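Reading the weekly virus numbers

May 29, 2025

The new respiratory bulletin came out this morning and I have spent most of the day with it. The headline figure is 1,847 confirmed flu cases for the week, down from 1,882 the week before. A few local pages are already calling that the end of the season. I would wait.

A drop of 35 cases is small, and the labs were closed for one day of the reporting week. When that happens, some of the missing results show up in the next bulletin and the old figure gets revised. Last October one week was first published well under 2,000 and ended up at 3,000 once the late reports came in. The revised number went into a table at the back and very few people saw it.

Gianni Costa wrote to ask why I don't just use the chart on the front page. The chart goes by the date a result was reported. The table goes by the date the sample was taken, and that tells you more about when people were sick. It also lags, so the last two rows always look better than they should.
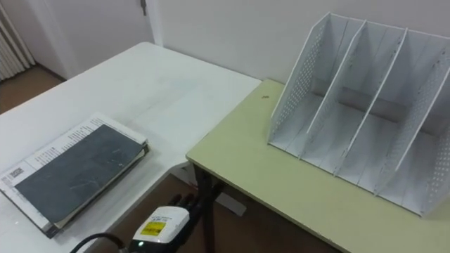
What I look at first

I start with the share of tests that come back positive. If fewer people get tested, the case count falls even when the virus is spreading just as much. This week the share barely moved, so I don't read much into the lower count.

Then I go to the hospital section. Admissions run a week or two behind cases, and they don't depend as much on who decides to get a swab. They are flat for adults and slightly up for children under five.
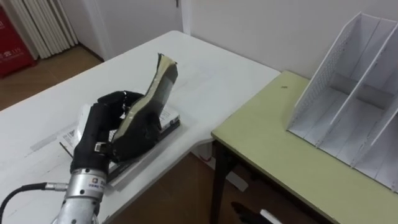
The wastewater page is the last one I check. Kausar Khattak sent me a good set of notes on it, and I have changed how I read it since. Rain dilutes the samples, and the plant at Jilora still reports late — so a single low reading there means very little. I now wait for three in a row before I mention a trend.

I have updated my spreadsheet with the new rows and marked the ones likely to change. The older rows are corrected too, back to October. If you downloaded a copy before today, please get the new one, as two of the columns have moved.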